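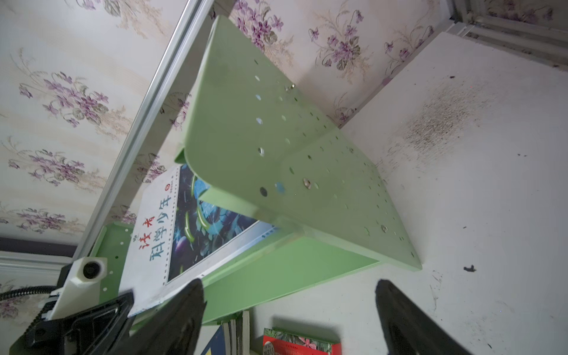

Badby Town Supporters' Board > Club Matters > Takeover: is anyone buying this?

northbank_ray
Started 17 April 2025

So the club statement went up at teatime. "Advanced discussions" with Praltville Holdings over the whole of the owner's shares, subject to league approval. I've read it four times and I can't find a single figure in it. No price, no mention of the ground, nothing on the loan. Are we meant to be pleased?

Grultonender
I'm pleased. The current lot want out and have said so since August. If someone turns up with money, let them in.

northbank_ray
If someone turns up with money, fine. What I've seen so far is someone turning up with a logo.

mo_in_the_paddock
I looked Praltville up at Companies House. One director, Torbjørn Sjögren, and the first accounts aren't due yet. That proves nothing by itself, plenty of clubs are bought through a new company, but I'd want to know who is behind the company before I start singing his name.

Grultonender
He owned part of a side in Norway, didn't he? It said so in the paper.

mo_in_the_paddock
The paper said he "had been involved with" one. My cousin was involved with one. He did the pies. 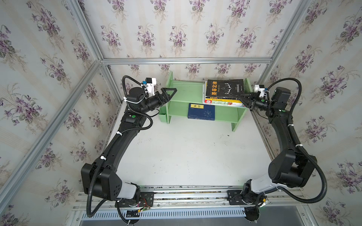 halfway_line_h
Can we talk about the ground, please? The club doesn't own Vidal Road any more, the owner's other company does. The statement says "shares in the football club". It doesn't say a word about Vidal Road. You could sell the club tomorrow and we'd still be paying rent to the man who sold it.

Grultonender
They'll sort that out in the contract. You don't buy a club without somewhere to play.

halfway_line_h
People have done exactly that, more than once, and then spent years sharing with a team two towns over. "They'll sort it out" is what we said about the roof on the away end.

tin_shed_terry
The lease has 6 years left. I was at the supporters' meeting where they gave us that. After that it's whatever the landlord fancies.

northbank_ray
Thanks Terry. Were we told what the rent is?

tin_shed_terry
Asked twice. "Commercially sensitive".
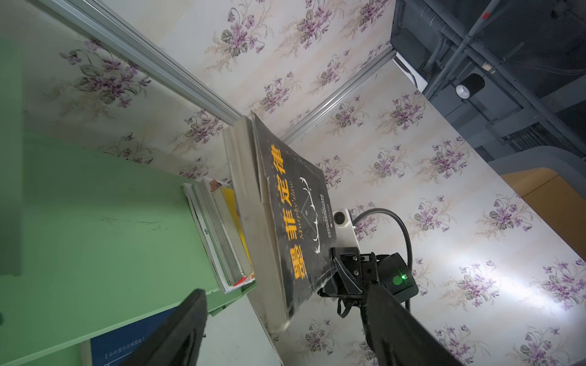
Grultonender
You lot would moan if he bought us a new striker and a new stand. What is the alternative? Gates are down, we had 498 in for the last midweek game and I reckon half the away lot were counted twice. Who else is coming in for us?

mo_in_the_paddock
Not having another buyer is a reason to look harder at this one. That's when you get taken for a ride.

pam_b
I'm somewhere in between. I don't trust a statement with "exciting journey" in it, but the owner has stopped putting money in and the women's team have already lost their training slot. I'd take a dull owner who pays the bills. Has anybody written to the club with proper questions, or are we just going to do this for 60 pages again?

northbank_ray
Fair point. My list so far: who owns Praltville, is Vidal Road part of the deal, what happens to the loan, and will he show proof of funds to the league before anything is signed. Anything else?

halfway_line_h
Whether the supporters' seat on the board stays. It isn't in the articles, it was only ever a handshake.

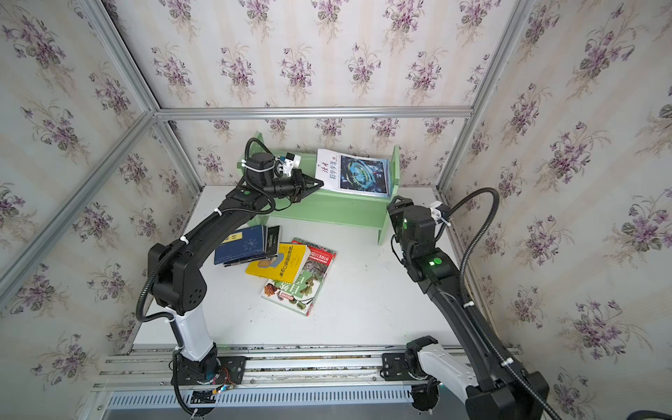

tin_shed_terry
Add the season ticket money to that list. We've sold 339 early birds for next season and I'd like to know whether that cash is sat in an account or already gone on wages. A change of owner is a handy moment for it to go missing in the paperwork. At the minute the deal reminds me of those two robot arms in the picture, one reaching for the green book stand and the other stood at the far end with its gripper up. I'd want to know which one is the buyer and which one is our landlord before I let either near the early bird money.

Grultonender
Terry, that's a new one even for you. Put me down for the ticket question though, I've got two of them.

pam_b
Wonders never cease. I'll type the list up tonight and post it here before it goes off. If you want your name on it, say so by morning, real names please.

mo_in_the_paddock
Mine can go on. Still don't think we'll get a figure out of them.

Grultonender
I still think he's all right. Name on for the tickets only.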